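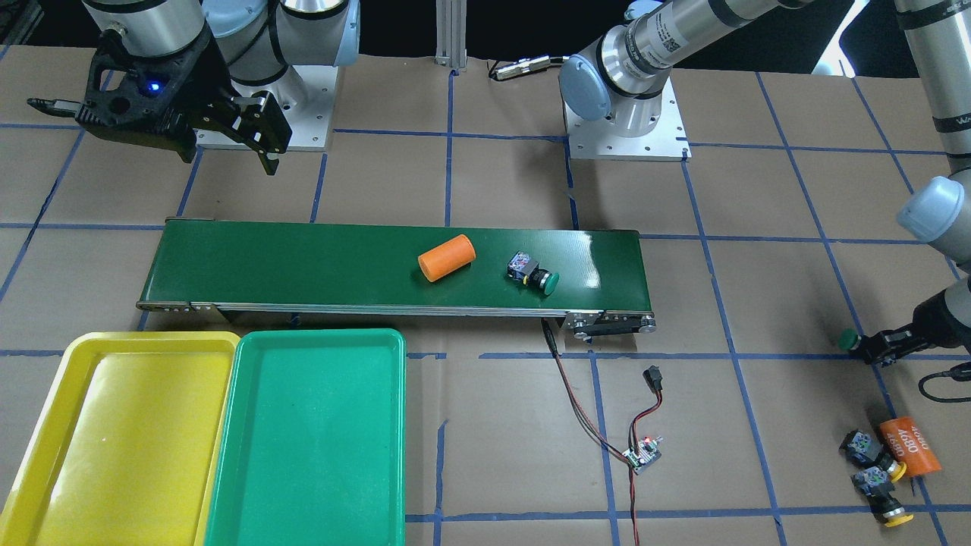
Minutes of the Showroom and Product Range Meeting, December 30, 2020

Chair: Angharad Ifans
Present: Ieuan Lloyd (purchasing), Carys Gwynne (showroom), Prys Gwilliam (electrical), Ffion Kneath (accounts and minutes)
Apologies: none

1. Minutes of the previous meeting

Accepted with one correction. Under item 4, the Olta wall fixture was listed as a 120 volt product. It is a 12 volt product and needs a remote transformer. FK to amend the file copy.

2. Dimming trouble with the Olta pendants

PG reported on the flicker complaints received from September onward. He had tested the pendant on the bench with three wall dimmers: the old leading-edge type still fitted on display wall B, a trailing-edge type, and a 0-10 volt control with the matching driver. Flicker was present with the leading-edge dimmer below 20 percent output. With the trailing-edge dimmer the pendant was steady down to its lowest setting, but there was a short delay at switch-on. The 0-10 volt control gave no trouble.

IL asked whether the supplier would accept returns. PG said the pendants were within specification and that the data sheet names trailing-edge control. A return claim would probably be refused.

Agreed: the leading-edge dimmers on wall B will be replaced with trailing-edge units. Sales staff will write the dimmer type on every order that includes an Olta pendant. Customers who have already complained will be offered a replacement dimmer at cost, labor not included.

Action: PG (wall B), CG (order form).

3. Ellis track system

CG proposed moving the showroom ceiling to the Ellis single-circuit track. The present track is a discontinued pattern and heads for it can no longer be bought. IL had a price for 200 feet of track with feeds, end caps and couplers. The price is held for 30 days from the quotation.

PG noted that the Ellis heads do not fit the present track and that the two must not be mixed on one run. The ceiling would have to be changed one bay at a time, with the bay closed to customers while the power is off. He preferred to start at the rear, where the chandelier supports are already independent of the track.

AI asked about color temperature. CG would like 3000 K throughout, apart from the bath and vanity bay, where customers want to compare 2700 K and 4000 K side by side. No objection.

Agreed: order the track. Heads to be ordered separately once CG has a layout.

Action: IL (order), CG (layout).

4. Drurkow outdoor range

FK presented the stock figures. There are 378 Drurkow fixtures in the warehouse, nearly all of them path lights in the bronze finish. The black finish sold out and has not been restocked. AI suggested a markdown on bronze. IL was against it before spring and would rather ask Drurkow for an exchange against black.

PG raised the gasket on the post-top model. Two units came back with water in the lens. He has asked for the revised gasket and will not release further post-tops until it arrives.

Agreed: no markdown for now. IL to ask about the exchange. Post-tops on hold.

5. Winness catalog

The Winness rep has changed the minimum order on crystal trim. Loose prisms are now sold by the carton only. CG said repair customers usually want a handful. FK to work out a per-piece price that covers the carton – breakage included – and circulate it.

6. Other business

Lamp recycling: the tube box by the rear door is full. CG to arrange pickup.

Price tags: tags should show whether lamps are included. Several do not.

AI asked that emergency exit fixtures be tested on battery and the result entered in the log. PG to do this together with the wall B work.

Next meeting: on completion of the first track bay, date to be set by AI.

Minutes taken by FK.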